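Some notes for people asking how to get started with social dancing in Setbridge. I've been going out to dance here for 4 years, mostly salsa, a little bachata.

The easiest night for beginners is the one at Fellthorpe Hall. Class at 7:30, open floor after. Idalina Cordeiro teaches the first half and keeps it to basic step, right turn and cross-body lead.

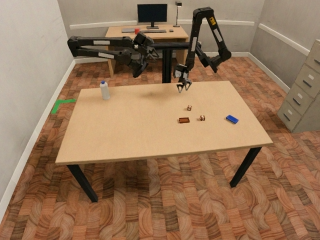 Wellington Lins takes over for the second half, and that's when partners rotate. You don't need to bring anyone. Wear shoes that let you turn — rubber soles will grip and your knees will feel it the next day.

Entry is $26 for the month or you can pay at the door. The hall holds 211 and it does fill up when there's a live band, so get there before the class ends.
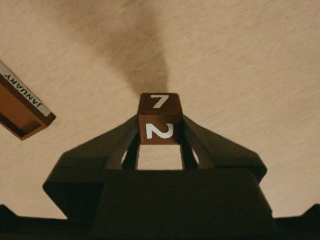 The band nights are the part people get wrong. They don't fall on the same date each month, and the hall only posts them a few weeks out. I keep mine on one of those block calendars, a strip with JANUARY on it and a little brown cube with a white 7, and it's no help at all with a schedule that moves. Check the Fellthorpe page instead.

If you want something bigger, Philomena Sarpong is putting on a weekend in May with workshops in the day and dancing at night. Last year's drew 630 people. Kumaresan Annamalai is playing the late set again.

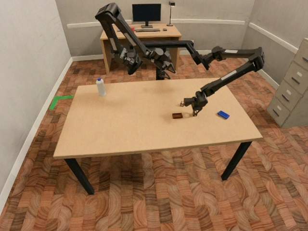 Do you need to know how to lead and follow both? Most people learn one first and pick up the other after a year or so.

I'll post the May workshop times when Philomena sends them out.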